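4.2 What changed at the sorting benches

I came into this part of the study expecting to write mostly about speed. The Garkivon managers who let us in wanted to know about speed too, and we do get to it in Section 5. But when I went back over my notes from December, nearly every page had something on it about who was standing where, and who was talking to whom, so I'm giving that its own section.

A bit of background first. Before the arms came in, a picker at the Umholm site stood at a bench all shift and emptied mixed returns out of bins by hand. It's dull work and it's hard on the wrists (I did it for one morning and I felt it the next day). But people did it side by side. They swapped bins when someone got a bad one, they covered for each other on breaks, and a new hire learned just by watching the next bench over. None of that was written down in any job description we were given.

With the cells, one operator looks after 2 arms. The job title changed from picker to cell operator, and the pay grade went up one step. Most of the people I talked to were happy about that, and I want to say so clearly, because some of the earlier papers make it sound like everyone hates these machines. One operator told me she'd never go back. Another said his shoulders had stopped hurting for the first time in years!

What they did complain about was waiting. We logged 321 stops where the arm asked for help, and the operators spent a lot of the shift listening for the next one. You can't really get into a conversation when you might have to walk off in the middle of a sentence. The old benches were noisy and boring, but you could talk the whole time. Several people brought this up before I'd even asked about it.

Then there's the question of what counts as skill now. Clear plastic came up in almost every interview. Operators got very good at guessing which bins would give the arm trouble, and a few of them would reach in and turn things over before starting a run, a habit the training booklet tells them to avoid. Small shiny parts and anything see-through were the usual suspects (Figure 3). The software from Volora records that kind of run as a clean one, so the person who made it clean doesn't show up anywhere. I think that's a real problem, and so did the operators.
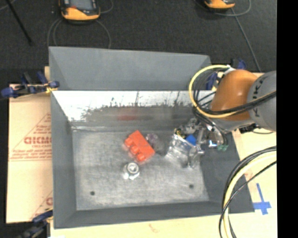

Figure 3. Bin picking with a KUKA arm. The bin holds a red-orange toy block alongside small silvery and translucent items.

We raised this with the supervisors and got mixed answers. One said that turning items over was cheating. Another said it was the best thing her team did, and she'd started asking her more experienced people to show the new ones how. Her group had 15 minutes set aside at the start of each shift for it, which as far as I could tell was her own idea and wasn't in the plan. It brought back a little of the side-by-side learning from the old benches. The other groups had nothing like it when we left, though two of them had asked her for her notes.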